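January, late evening

Got in before eight and had the room to myself for an hour. Milagros had left the task sheet on my chair: put the screwdriver away in the toolbox, lid closed at the start, both arms. She wants 800 examples of it before we move on to cables. We had 27 this morning, and 3 of those were mine and not very good.

The hard part is the latch. I can get one gripper onto the handle and hold the box still, but then the other arm has to come in low and I lose sight of the fingertips. Matúš does it the other way round, latch first, and never seems to think about it. I tried his way and was slower. I'll try again tomorrow.
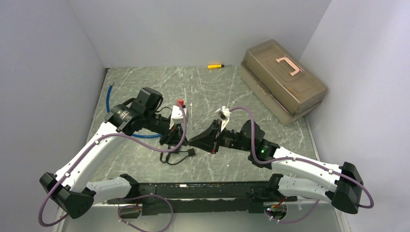 Irena came by before lunch and we talked about whether to keep the runs where I drop the screwdriver and pick it up again. I said keep them. She said keep them but tag them, so now there is one more box to tick after every run. Fine with me. The Siroder people threw theirs out last year and the model had no idea what to do after a slip.

The afternoon went better. I moved the screwdriver to a new starting spot every few runs and turned the box a little each time - Maricel's rule, and a good one, though I forget it when I get into a rhythm. By five we stood at 40. That is slow. My shoulders are sore and I kept reaching for the salt at dinner as if I had leader handles on my wrists.

Mark Anthony takes the morning shift. Left him a note about the latch and the new tag. Need to buy coffee.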